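We use cookies to improve this site. Accept | Manage

Folding T-shirts on a fitted sheet: how to stop creases?

My Flustier shirts crease when folded on the bed. 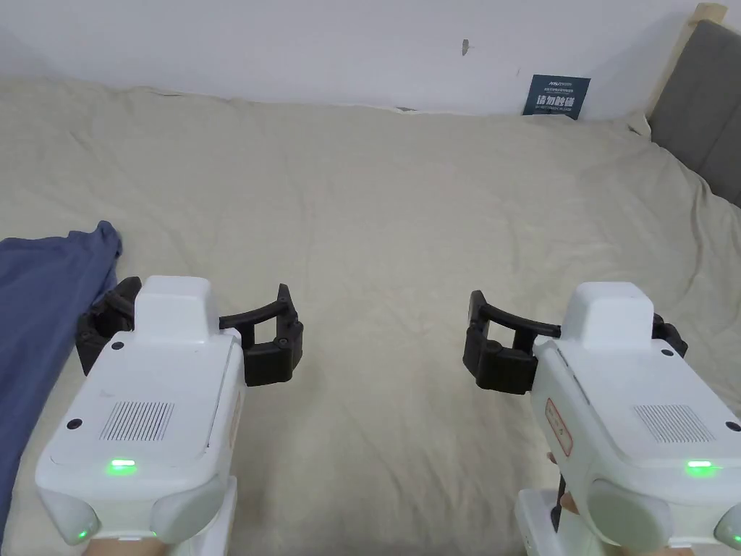 Folding on a mattress gives an uneven base. A crumpled sheet, like the beige one on this bed, prints its ridges into thin cotton. Pull it tight first.

Would a board help?

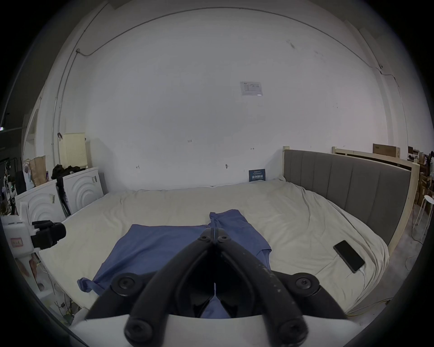

Blue garment partly spread on the bed.

Yes. Mine is 300 mm wide. Lift the shirt by the shoulders and let it drop straight.

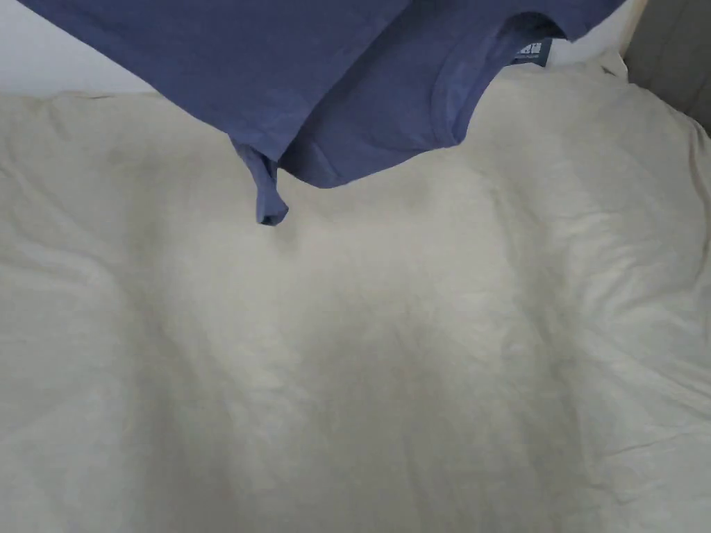 Then lay it face down, sleeves in, hem to collar.

Just iron them.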